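Althorpe Publishes Good-Practice Code for Household Robot Trials in Kitchens

Wednesday, March 2, 2022

The Althorpe Institute for Service Automation has published a code of good practice for testing household robots in working kitchens. The code applies to research groups and manufacturers that run trials with robot arms near stoves, sinks and food preparation areas. It may be downloaded free of charge from the Institute's website.

The document was drafted over two years with the engineering firms Mittal and Plustedow and with the test kitchen operator Adow. A public consultation on the first draft drew 490 written comments. Most of them concerned gas appliances, the storage of camera recordings and the duties of the person supervising a trial.

The code is voluntary. It does not replace national safety law or the instructions supplied with an appliance, and a laboratory that adopts it remains responsible for its own risk assessment. The Institute will ask adopting laboratories to state in their published results which edition of the code they followed.

The first part covers the preparation of the kitchen. Where a trial involves moving cookware and calls for no heat, the gas supply must be shut off at the valve and the shutoff recorded before the arm is powered. Burner controls must be in the off position at the start of every run and checked again after it. Any task that asks a robot to turn a burner control is treated as a separate class of trial, with its own approval form.

The second part deals with movement. Arm speed within reach of a person may not exceed 100 millimeters per second unless the laboratory can show that a higher speed is safe for the task. An emergency stop must be within reach of the supervisor at all times, and the supervisor may not also serve as the operator. Glass cooktops are given a section of their own, covering contact force, dropped objects and inspection of the surface at the end of each day.

Record keeping takes up the third part. Each run is to be logged with its start state, its end state and any human intervention. Failed runs must be kept in the record and may not be removed before results are reported. Cameras are to be fixed so that the cookware, the burners and the controls remain in view, and recordings must be reviewed for the presence of household members or visitors before they are shared outside the laboratory.

Adow tested the draft requirements in its kitchens over a series of 3,000 logged runs. The tasks included lifting a pan from a burner, placing a plate on a clear surface and returning items to a set position. 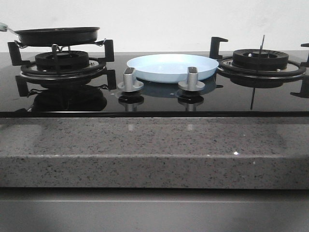 Following that work, the start-state form was cut from four pages to one. The final form asks for the position of each piece of cookware, the state of each burner control and the name of the supervisor. Laboratories may use their own form if it contains the same entries.

Mittal and Plustedow will apply the code to all of their kitchen trials beginning in April. The Institute will offer a one-day training course for supervisors in the same month. The first session has 80 places, and registration is open to staff of any laboratory, whether or not it has adopted the code. A second edition will be prepared once adopting laboratories have reported on a full year of use.

The Althorpe Institute for Service Automation develops guidance and training for organizations that design, test and operate robots in homes and public buildings.

Related News

Althorpe Opens Consultation on Camera Use in Home Robot Studies
Supervisor Training for Service Robot Trials: Course Outline
Guidance Note on Emergency Stops for Mobile Arms Revised
Plustedow Joins Working Group on Contact Force Limits
Summary of Comments on the Draft Kitchen Code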